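From: Veronika Strebel
To: bench list
Date: Sep 27, 2021
Subject: Re: [bench] sorting leftover power supply cables

On the question of how to keep loose cables from taking over the bench, I can tell you what we do in the Prustolmont workshop. Quoted part first, my answers under it.

> We took in a load of old desktops in August and I have been pulling
> the power supplies as I go. The supplies stack fine. The cables do not.
> I tried zip bags, then one big tub, and the tub is now a solid lump.
> Does anyone have a system that doesn't need a wall of plastic drawers?
> Also, do you cut the leads off dead units or leave them on?
>
> Dela Peña

We gave up on bags too. You can't see what is in them once they are piled up, and they slide off each other.

What we use now is cardboard boxes with dividers, the kind bottles or glass parts get shipped in. The Hedent office next door throws them out and is happy for us to take them. One bundle per cell. Coil it around three fingers, tuck the end through the coil twice, and push it in with the connector facing up. No ties unless the wire is very stiff. The tops of the dividers go fuzzy after a few months and the rim starts to tear, but the walls stay up long after the box looks finished. I replace one when a divider folds over.

Small front panel leads and fan leads go in these. Full power supply harnesses don't fit and I don't try. Those stay attached to the supply, and the supplies stand in a row at the back of the bench with the cables laid over the top. It looks messy, but you can follow a lead back to its unit with one hand, and the connectors hang where you can read them. 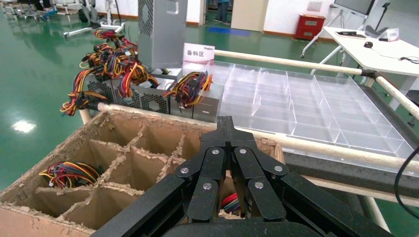
On cutting: if the unit is dead and I am sure of it, I unplug it, leave it overnight, and cut the leads outside the case as close to the grommet as I can get. I don't open the supply. The cut harness gets tied once in the middle and goes in the scrap wire bin. If I am not sure, I leave everything on and put a strip of tape on the unit with a question mark.

Don't save modular cables without the supply they came from. The plugs on the supply end look alike between makers and the pin order is often different. We lost two drives that way before I made it a rule - if the cable has no unit, it is scrap.

For labels I gave up on marking each cell, as the contents change too often. I write on the outside of the box what kind of thing is in it and leave it at that.

The parts list is the one piece I would do differently. It is a shared sheet called Bevuvau, it has 2578 lines, and 595 of them are cables. Please don't do that. List the supplies, by wattage and connector set, and let the cables go unlisted.

If you want dividers, I have a stack of them flat behind the door. They need to go before the next lot comes in, so write to me off list.

Veronika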